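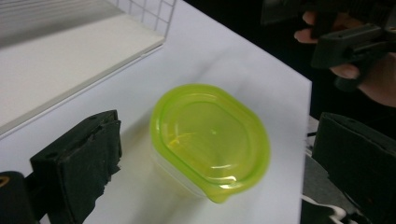
分类:区块链 / 企业动态 / 新闻稿

Kirnex发布供应链上链项目复查结果:多数“已上线”项目查不到持续写入记录

分享 30 评论 2

【5月讯】软件审计公司Kirnex今日公布对供应链溯源类区块链项目的复查结果。本次复查共涉及1136个曾公开宣布“已上线”或“已进入生产环境”的项目,复查期内仍能查到持续写入记录的只有139个。其余项目有的节点长期无响应,有的区块浏览器页面已经失效,还有一部分从未提供过可供外部核对的地址。

Kirnex认为,“上线”一词在行业宣传中用得过于宽松。一次内部演示、一个跑在单台服务器上的测试网络、一份与物流企业签订的意向书,都曾被写成落地案例。公司在复查中只采用一条标准:项目对外声明的账本,能否由与项目方没有利益关系的第三方读取,并看到近期的业务数据。达不到这一条的,一律不计入存续项目。

这一标准也引来了不同意见。溯源平台Skikareck在复查期间书面答复称,其账本属于联盟链,出于客户保密要求不对外开放,不应因此被视为停止运营。Kirnex接受“不开放不等于停运”的说法,但没有改变统计口径。一个以“公开可查”为卖点的产品,外部人士查不到任何东西,它与普通数据库的区别在哪里,Skikareck的答复中没有说明。

仓储系统供应商Pichler的情况有所不同。该公司向Kirnex开放了只读节点,账本确有更新,不过写入内容以系统自动生成的心跳记录为主,真正对应货物流转的条目占比很低。Kirnex将其列入存续项目,同时在附注中标明“业务用途存疑”。带有同类附注的项目超过30个。

Kirnex还抽查了部分存续项目的数据来源。链上记录一经写入便难以篡改,这一点在技术上没有太大争议,问题出在写入之前。抽查中,批次号和到货时间大多由仓库人员手工录入,录错之后只能追加更正条目,旧数据继续留在链上。有项目方把这种做法称为“完整的历史可追溯性”。Kirnex的意见比较简单:错误的数据放到哪里都是错误的数据。

对于近期再度升温的“区块链加人工智能”溯源方案,Kirnex暂不作评价。包括Rusonix在内的2家厂商已提交产品白皮书,但均未提供可运行的节点。白皮书不在本次复查的受理范围之内。

需要指出,本次复查同样有其局限。样本来自公开声明,未做宣传的企业内部项目没有纳入;写入记录停止也不一定意味着项目失败,有些可能已经合并或迁移到其他网络。Kirnex欢迎项目方提交补充材料,前提是材料能够独立验证。宣传稿、获奖证书和合作签约照片不作为证据。

完整结果及复查方法说明即日起可向Kirnex索取。项目方如对归类有异议,可在周六之前提出复核申请,并附上节点访问方式。

关于Kirnex
Kirnex从事软件系统审计与代码核查,业务涵盖分布式账本、仓储系统及企业数据接口。本次复查由公司自行出资,未接受任何被复查项目方的赞助。

标签:区块链 溯源 供应链 软件审计 联盟链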